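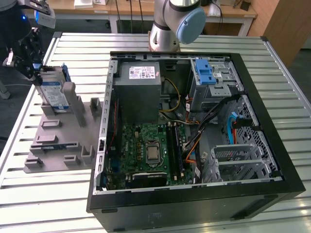
Ticket 898: Desktop shuts itself off, front office, Skorside building
Opened by: Rekha Goel
Assigned to: Alun Gronow
Status: Closed, with reservations
Opened: 2025-02-11

Rekha Goel wrote:
The black tower under my desk turns itself off whenever I open the big Procházka spreadsheet. Small spreadsheets are fine. It seems to know the difference. I have tried turning it off and on again, though mostly it handles the off part by itself.

Alun Gronow wrote:
Does it restart on its own, or stay dead until you press the button? Any beeps?

Rekha Goel wrote:
Stays dead. No beeps. There is a sort of sigh.

Alun Gronow wrote:
Collected it. Side panel off, tower on its side. Logged 300 shutdown events going back to September, so the patience of the front office is noted and slightly alarming. Please open a ticket sooner next time. 12 would have been plenty.

Alun Gronow wrote:
Cooler removed. The thermal paste under it had turned to something like grout. Processor is still seated and the pins were not disturbed. Memory left in its slots. Power supply tested under load and it holds steady, which rules out my first theory and the one I had already told everybody.

Eusebio Taipe wrote:
Can you keep the drive separate until we have a copy? Bondo billing is on it and, as far as I can tell, nowhere else.

Alun Gronow wrote:
Noted. Nothing goes back together until the copy is done. I would also like a word with whoever set up Bondo billing.

Eusebio Taipe wrote:
That was you.

Alun Gronow wrote:
Copy finished and verified. Fresh paste, cooler back on, drive back in, cables tucked away from the fan. Ran the Procházka file for 2 hours with no shutdown. It is still a terrible spreadsheet.

Rekha Goel wrote:
Working. The sigh is gone too. Gunvor Westerberg wants to know if hers can be done, it makes a noise like a hair dryer.

Alun Gronow wrote:
New ticket, please. Closing this one. Bondo billing backup moved to its own ticket, assigned to me, apparently.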